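The Desktop Bench at Kaewkla: A Gallery

Desktop computers spend their lives under desks collecting hair and crumbs, and very few people ever ask to see one with its side off. This page is for those who do. The tower is an ordinary black office model of the kind Parkow bought by the pallet and then spent years apologizing for, and the parts go in a gray tray next to it so they don't end up in somebody's shoe.

Click through at your own pace. The tower, the tray, and the bits that belong in one or the other:
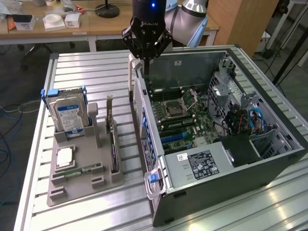
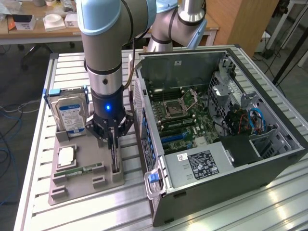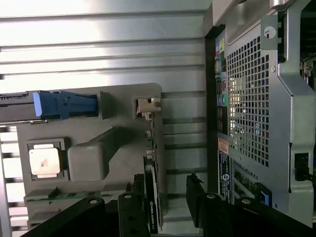
I came to the bench by way of a closet. The old office in Celham had one on the second floor, and when we gave up the lease the closet turned out to hold 23 towers, a fax machine, and a box marked "GOOD CABLES" with no good cables in it. The towers came to Kaewkla in the back of a rented van. The fax machine came too, by accident, and is now a shelf.

Chutima Rattanakul runs the bench and has opinions about all of it. Her first is that a computer case should lie on its side while you work, so that gravity is on your team. Her second is that magnetic screwdrivers are fine and the people who say otherwise are remembering floppy disks. Her third concerns canned air, and I've been asked not to print it.

Some notes, then, for anyone who has inherited a machine like this and feels brave.

Blue means touch me

Office towers of this vintage have a color code, and it's the nicest thing about them. Blue plastic is a latch, a tab, or a rail, and you're allowed to pull it. Everything else wants a screwdriver or wants to be left alone. The designers clearly pictured a tired person in a necktie doing this at 4:30 in the afternoon, and they were kind to him.

The hard drive rails are my favorite. They snap onto the sides of a 3.5-inch drive, the drive slides in, and it clicks. If it doesn't click, you have it backwards. If it clicks and then falls out, you have it backwards in a more interesting way.

Memory

Memory sticks have a notch along the bottom edge, and the notch is off center so that there's only one way in. People still try the other way. Line up the notch, open the little clips at the ends, and press down on both ends until the clips close. It takes more force than you'd like. The board flexes a little and so does your confidence.

Keep the sticks by the edges. I keep mine in a slot of their own until I need them, after the afternoon I put one in my shirt pocket with a granola bar.

The processor

A processor is a small square of metal that costs more per ounce than anything else on the bench, and it looks like something you'd find under a sofa. There's a tiny triangle on one corner and another on the socket. Match them. Lower the chip straight down and let go. You don't push, wiggle, or encourage it. The bracket does the pushing when you close it, with a creak that sounds exactly like something breaking. Chutima says you get used to the creak. I'm on my ninth machine and I still leave the room in spirit.

Wipe off the old thermal paste before the cooler goes back on. A coffee filter and some rubbing alcohol will do it. A new blob the size of a pea is plenty, and by pea I mean a pea, though I've seen a lima bean go on and be called a pea with a straight face.

Cables

Whoever first routed the cables in an office tower was a genius or was being paid by the tower, and either way you won't improve on it. Take a picture before you unplug anything. Take another from the other side. The flat data connectors are L-shaped at the end and will only go on one way, which doesn't stop them from looking perfectly symmetrical until you've lost your glasses.

Leave the power supply closed. You can take the whole box out and put another whole box in, and that's as close as you and it need to get.

Expansion cards

Cards come out with a firm, even pull, and they come out all at once, so mind your knuckles. The bracket edge is sharper than it has any right to be. We have a jar of bandages on the bench, the cartoon kind, bought on sale in March. Put the card somewhere upright where it won't get leaned on. A card lying flat on a table attracts elbows.

What happens to them afterwards

The ones that start up again go to Plenatport, the homework room down the hill, where they're used for essays and one extremely slow chess program. The ones that don't start up get picked over for drives and memory, and the cases go out with the scrap metal. Chutima writes the result on a strip of masking tape and sticks it to the lid: WORKS, NO, or MAYBE. There's a whole wall of MAYBE.

The parts ledger, a spiral notebook with a coffee ring on every other page, is up to line 3410. Most of those lines are screws. I suggested we stop logging screws. The suggestion was logged, on line 3388.

If you're coming by

Bring the machine, bring the power cord, and write your name on both. Everyone forgets the cord. We own some 92 of them now and each one fits something that isn't here. Don't bring monitors, and please don't bring printers, even sad ones, even if it only needs a roller.

The bench is at the back of the building, past the bicycle rack and the door that says PULL. Push it. Coffee is in the pot until about noon, and after that it's the same coffee.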